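Thread on ventilating old houses, and why most of the advice on "letting it breathe" is confused. I look after a terrace in Trurkby, solid brick, lime mortar, suspended timber ground floor. October is when the messages about damp start, so I am writing it down once.

1/ Two separate jobs get muddled. Ventilating the rooms removes moisture from people, cooking and washing. Ventilating the void under a timber floor removes moisture coming up from the soil. Fixing one does very little for the other. Airbricks are for the void. Trickle vents and extractor fans are for the rooms.

2/ Relative humidity is the number everyone quotes and the one that misleads most. It depends on temperature. Air at 60% in a warm kitchen and air at 60% in a cold back bedroom hold very different amounts of water. If you want to compare rooms, compare dew points. Any cheap logger that records temperature and RH gives you enough to work it out.

3/ My own worst reading was 87% behind a wardrobe on a north wall. The middle of the same room was fine. Pull furniture out by a hand's width and measure again after a week before you spend anything.

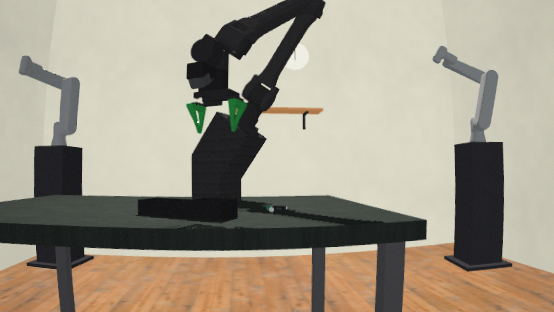
4/ Floors next. Boards are the finish people most want to keep and the one most often sealed up underneath. A plain room with pale cream walls and an orange-brown plank floor, like the one in the render, is more or less what half the street is aiming for. The boards themselves tolerate a good deal. The joist ends, built into the outer wall, are the weak point, and they are out of sight. If the ground outside has been raised over the airbricks, start there with a spade.

5/ Checking airbricks: go outside on a breezy day, find every one, and look for paint, render, soil and leaves. Then get a torch and look through. Ours had 16 on the original drawing. Two were behind a decked area and one had been mortared up neatly and painted to match the wall.

6/ Aatos Seppälä asked whether insulating between joists makes things worse. It can. The void runs colder once heat from the room stops leaking into it, so the timbers sit at a higher RH for the same moisture content of air. Keep the cross-flow clear, keep the insulation tight up against the boards, and use a breathable membrane to hold it. Don't fill the void.

7/ On fans. The rated flow on the box is measured with no duct attached. Fit it to three metres of flexible hose with a sag in it and you may get half. Use rigid duct, keep it short, slope it slightly to the outside. I swapped the hose on a Zuvis fan for rigid pipe and left the fan itself alone. The mirror now clears before I have finished shaving.
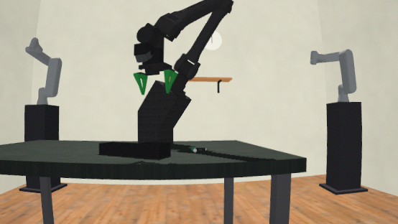

8/ Also check the gap under the bathroom door. A fan can only take out what can get in. 10 mm across a standard door is the usual figure. New carpet in the hall will close that without anyone noticing.

9/ Continuous or intermittent? I prefer continuous at low speed with a boost. Intermittent fans rely on somebody leaving them on after a shower, and tenants switch them off at the isolator because of the noise. Running cost of a small continuous unit is low. Work it out from the wattage on the label and your own tariff. Ignore mine.

10/ Chemical damp courses. Ebere Briggs had a quote of 2000 pounds for injecting a wall where the external paving sat above the floor level inside. Lowering the paving was the repair. I would not inject anything until gutters, ground levels and pointing had been dealt with and the wall given a full summer to dry.

11/ Handheld damp meters with two pins measure electrical resistance and are calibrated for timber. On plaster they respond to salts as well as water. A high reading on an old chimney breast often means salts. Useful for comparing one patch with another on the same wall, poor for anything absolute.

12/ Correction to 7, with thanks to Venla Pesonen: slope the duct to the outside only on a horizontal run through a wall. A vertical run through a cold loft wants insulating, plus a condensation trap at the bottom with its own drain.

13/ Several people have asked about the loggers. I leave mine in for at least a fortnight, one in the worst room and one outdoors in the shade. Without the outdoor one you can't tell a wet week from a wet house. I'll post the spreadsheet on Wednesday, once I've taken the addresses out of it.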